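Nawal Ouali
May 27, 2021

Cleaning out my wallet, a thread. It no longer folds. It has the posture of a paperback left in a bathtub.

Item one: a Barros coffee card with seven stamps. The shop closed. I kept the card in case it felt bad about that.

Item two: library card, Skircombe branch. I moved away from Skircombe in April of a year I would prefer not to look up.

Sunil suggests I carry one card and my phone, like an adult. Sunil also keeps 14 keys on one ring and can name four of them.

So the new plan is a little tray by the door. Cards go in the tray. Phone goes next to the tray. I leave the house light as a bird – and come back 20 minutes later for the card.

Tried tucking one card behind the phone instead. It slid out in the parking lot at Mavelon and a child returned it to me with real pity.

Anyway, the tray stays. If you need me I'll be sorting it by color.
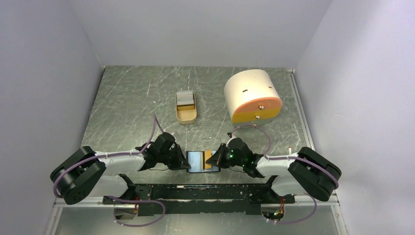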